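Workshop notebook – Flonside
26 May 2018

Print this page | E-mail this page

Hand wash, nursery cloths, cont. from December notes 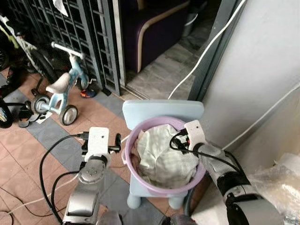
Same soak as last time, 300 ml of the Skamau liquid in the big bucket first, then over to the basin for the squeeze. Went down to 3 minutes per cloth. Five is too long, my hands were done in by the end of the first batch.

Basin up on the little blue chair works better than the floor. No bending, and the back of the chair stops it sliding off when you lean in. Only trouble is the height for anyone tall – Shobha Palaniappan tried it sitting on an upturned crate and said that was fine. Get a second crate.

Keep the basin to one cloth at a time. Pale green one takes up most of the bowl by itself once it's bunched. Tried two, water went over the rim and all along the tile grout. Mopped twice.

Kids' things still need a proper place. Tricycle is ok next to the chair but small toys end up underfoot. Box by the gate? Ask at Verkisgate if they have any lids left, the last lot came without.

Batch is 13 cloths. Label sheet says 1452, pretty sure thats the old order number and not this one. Check before anything goes back to Masanja.

Rinse: cold, two changes. Second change came out cloudy so did a third. Less liquid next time, try 200 and see. Wring from the middle out to the ends, dont twist the hems, they go wavy and never iron flat agian.

Line space short. Half on the line, rest over the rail in the back.

To do
– pegs
– new mop head
– write the soak times on the wall card, in marker this time, pencil rubs off

0 comments | 3 shares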